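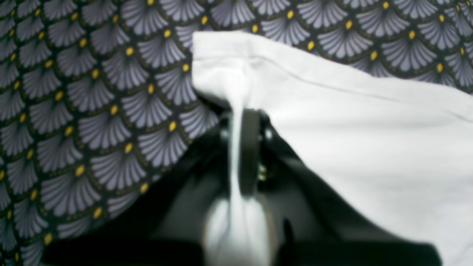 Scale or fan motif on a near-black ground.

Ordering cut fabric: frequently asked questions

What is the minimum length?
One metre for printed fabrics and linings, half a metre for plain cottons. After the minimum, lengths are cut in steps of 10 cm. Interlinings are sold by the full metre only.

Is my order supplied as one piece?
Yes, up to the length left on the roll. If the roll is too short, we write to you before cutting and offer either two pieces or a wait for the next delivery. We do not send two pieces without asking.

What does "usable width" mean?
The width between the selvedges. The total width on the label includes them. Most of the Lirnunis range has a usable width of 105 cm, and the heavier Prundon cloths are wider. Use the figure on the product page for your calculation, as it is measured on the current roll.

How do I allow for the pattern repeat?
Take the finished drop, add hems and heading, then round the total up to the next full repeat. Multiply by the number of widths. For a half-drop pattern, add one further half repeat per pair of widths. Small repeats waste little cloth. A 51 cm repeat can add a good deal to a short blind, and it is worth working out the figure before choosing the fabric.

Can you do the calculation for me?
Yes, for curtains and Roman blinds. Send the track width, the finished drop and the type of heading to the workroom. Regula Grabner or Máté Kun will reply with a length in metres. Please check the measurements yourself; we work from what you send. We do not calculate for upholstery, where the layout depends on the frame.

Will two orders match in colour?
Only if they come from the same dye batch. The batch number is printed on the packing slip. Quote it when you reorder and we will check the shelf. Variation between batches is normal and is not treated as a fault. Dark grounds tend to show it more than pale ones when panels hang side by side.

Should I wash the fabric before sewing?
Wash it first if the finished item will be washed. Untreated cottons may shrink by up to 3% in length, sometimes slightly more in a hot wash. Dry-clean-only cloths should be steamed and left flat overnight. Fabric that has been washed cannot be returned.

Are the prints straight on the grain?
Usually, within a small tolerance. A print may run off grain by up to 2% of the width. Above that we regard it as faulty. Measure from a torn or drawn-thread edge, as the cut edge may itself be out of true.

How do samples work?
Samples are free up to five per address. They are cut from wherever the roll is open, so a large motif will not appear whole. Returnable long samples are available for the Szilágyi prints against a deposit.

What can I return?
Cut lengths are made to your order and cannot be returned unless faulty. Unopened thread, tape and Zoler curtain hooks can be sent back within 19 days of delivery. Check fabric over its full length before you cut it — we cannot accept a claim on cloth that has been cut, even where the fault is plain to see.

Is there a trade discount?
Yes, on orders over 200 metres in a calendar year, applied from the next order onwards. Write to Lilla Bakos for the form. The trade desk is closed for the first two weeks of August.

Delivery charges on this page were last changed on 20th January. Rolls too long for the standard parcel service go by pallet and are quoted separately.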